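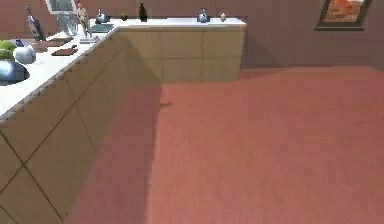

Fuente: elaboración propia. Render del simulador Ellden, proyecto Ceneo.

4. Recogida de demostraciones en el entorno simulado

Antes de entrar en el aprendizaje propiamente dicho queremos detenernos, quizá con más calma de la que suele permitirse en una sección como esta, en la manera en que se reunieron los ejemplos con los que se entrenó la política Lau. Nos mueve a ello la experiencia de haber leído muchos trabajos parecidos (algunos excelentes) en los que la recogida de datos se despacha en un párrafo, y de haber echado luego en falta, al intentar reproducirlos, justamente los detalles que ese párrafo se ahorraba. Quien tenga prisa puede pasar sin daño a la sección 5; a quien se quede le agradecemos la paciencia.

4.1. El interior y su mobiliario

El conjunto Ceneo se compone de 2685 episodios grabados en 27 disposiciones distintas de interiores domésticos y de oficina, todas ellas montadas en Ellden. Por disposición entendemos un reparto concreto de muebles y objetos dentro de una estancia, de modo que una misma habitación puede dar lugar a varias. El catálogo del que se extraen los objetos tiene 249 modelos, y lo fuimos armando a lo largo de meses, con más cariño que método al principio y con bastante más método después, cuando comprendimos que la variedad de formas nos iba a importar mucho más que la fidelidad de las texturas.

La encimera en L de la Figura 1 es una de las superficies a las que más trabajo hemos dado. Sobre ella conviven piezas que plantean dificultades muy diferentes a quien tiene que cogerlas: una esfera blanca y plateada, una botella alta e inclinada, dos tablas marrones tumbadas, un jarrón de vidrio transparente, una figurilla humana sobre una base blanca. La esfera apenas ofrece una orientación preferente y admite aproximaciones desde casi cualquier lado, lo que en apariencia la hace fácil y en la práctica produce demostraciones muy dispersas, porque cada operador la aborda a su manera. Con las tablas sucede lo contrario: una pieza plana y apoyada en toda su extensión deja muy pocos agarres razonables, y casi todos pasan por llevarla antes hacia el borde. El vidrio, por su parte, nos obligó a revisar la estimación de profundidad, que en las primeras versiones tendía a atravesar el jarrón y a devolvernos la distancia de lo que hubiera detrás.

Hubo cierta discusión entre nosotros sobre la conveniencia de dejar la encimera tan repartida, con objetos apretados en un tramo y otros más sueltos en el opuesto. Optamos por conservar ese desequilibrio. El tramo del fondo, donde las piezas están más espaciadas, resulta útil para las primeras prácticas del operador y para aislar los errores de agarre de los errores de colisión; el tramo izquierdo sirve para todo lo demás. Quisiéramos advertir, eso sí, que la densidad no está controlada como variable experimental, y que quien desee estudiarla por separado tendrá que generar disposiciones nuevas con las herramientas que acompañan al conjunto.

4.2. Operadores y protocolo

Las demostraciones las grabaron 3 operadores del laboratorio Kevham por teleoperación, con un mando de seis grados de libertad y una vista desde la cámara virtual que cada uno podía desplazar a voluntad entre un episodio y el siguiente, pero nunca durante el mismo. Esta última restricción fue recibida con alguna protesta, muy comprensible, y la mantuvimos porque las trayectorias grabadas con la cámara en movimiento mezclaban dos decisiones (hacia dónde mirar y hacia dónde ir) que después no sabíamos separar.

Cada episodio arranca con una instrucción escrita en lenguaje corriente, del tipo «acerca la tetera a la esquina» o «pon el libro junto al teléfono». Las instrucciones las redactaron los propios operadores antes de sentarse al mando, y no se corrigieron más que las erratas. Hemos preferido respetar sus titubeos y sus maneras de nombrar las cosas, incluso cuando dos personas llamaban de forma distinta a un mismo modelo, convencidos de que esa irregularidad se parece bastante a la que una política como Lau va a encontrar cuando se le hable en una casa. El vocabulario resultante es, por tanto, un poco caprichoso, y en el material suplementario se incluye una tabla de equivalencias para quien necesite algo más ordenado.

Un episodio se daba por terminado cuando el operador pulsaba el botón de cierre, hubiera conseguido o no lo que se proponía. La etiqueta de éxito se asignaba después, en una revisión aparte hecha por una persona diferente de la que había manejado el brazo. Los episodios fallidos se conservan en el conjunto con su etiqueta correspondiente. Al comienzo los borrábamos, y todavía lamentamos aquella limpieza, pues los intentos corregidos a medio camino han sido después de lo más provechoso para enseñar a la política a recuperarse de un agarre mal planteado.

4.3. Mesas de trabajo

Las superficies de cocina, con su pared detrás, tienen la virtud de acotar el problema: la aproximación viene casi siempre desde el mismo lado. Una mesa exenta y rodeada de sillas es otra historia, y a ella dedicamos una parte considerable de las sesiones. La Figura 2 recoge una mesa rectangular de madera clara situada en el mismo interior. 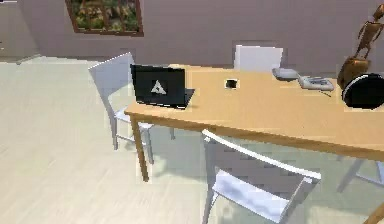
Figura 2. Mesa de madera con ordenador portátil, teléfono de sobremesa y sillas blancas. Render de Ellden.

Las sillas fueron, con diferencia, el asunto más laborioso de esta parte. Sus respaldos asoman por encima del tablero o se cruzan delante de él según el punto de vista, y una trayectoria que parece despejada desde un lado de la mesa puede tropezar con un respaldo en cuanto se ejecuta desde el otro. En una primera campaña retiramos las sillas de todas las disposiciones para aligerar la tarea, y las demostraciones salieron limpias, rápidas y casi inservibles: la política aprendía a barrer el espacio lateral con una confianza que en una oficina habría sido temeraria. Las repusimos en diciembre y volvimos a grabar desde cero las tareas de mesa.

También merece unas líneas el teléfono. Los cables finos que salen de él y corren sobre el tablero se tratan en la simulación como geometría rígida, una simplificación que asumimos a sabiendas y que nos parece la mayor debilidad de este grupo de escenas. Un operador humano esquiva un cable casi sin pensarlo, y de hecho las trayectorias grabadas los rodean por arriba con bastante holgura; lo que la simulación no puede ofrecer es el ejemplo de qué ocurre cuando se engancha uno y el aparato viene detrás. Por ese motivo las tareas de mesa no incluyen ninguna instrucción que pida mover el teléfono, aunque sí lo usan con frecuencia como referencia («a la izquierda del teléfono», «entre el portátil y el teléfono»).

El portátil abierto plantea una dificultad más discreta. Con la pantalla levantada, oculta una parte del tablero a ciertas cámaras, y en las revisiones encontramos episodios en los que el operador había trabajado de memoria, dejando un objeto en una zona que en ese momento no veía. Dudamos largo tiempo sobre si esos episodios debían quedarse. Al final los marcamos con un indicador de oclusión y dejamos la decisión en manos del lector; en nuestros propios entrenamientos se incluyen con la mitad de peso, valor que elegimos tras unas pruebas preliminares y que no pretendemos defender como óptimo.

4.4. Lo que se guarda de cada episodio

De cada demostración se almacenan las posiciones articulares, la orden enviada por el mando, el estado de la pinza, las imágenes de la cámara elegida y la pose de todos los objetos de la disposición, hayan sido tocados o no. Guardar la pose de lo que no se toca puede parecer un derroche y a nosotros mismos nos lo pareció cuando hubo que ampliar el almacenamiento. Sin embargo, es lo que permite detectar los roces involuntarios, esos pequeños desplazamientos de una taza vecina que no estropean la tarea y que el operador muchas veces ni advierte. La revisión automática señala cualquier objeto ajeno a la instrucción que haya cambiado de sitio, y la persona que revisa decide si el roce se anota como leve o si el episodio pasa a la lista de fallidos.

Las imágenes se conservan tal como las produce el motor, sin suavizado de bordes ni corrección de color. Sabemos que el resultado es algo áspero, con contornos escalonados en algunos cantos. La aleatorización de luces y materiales se aplica después, durante el entrenamiento, y sus parámetros se detallan en la sección 5.2 junto con los de la arquitectura.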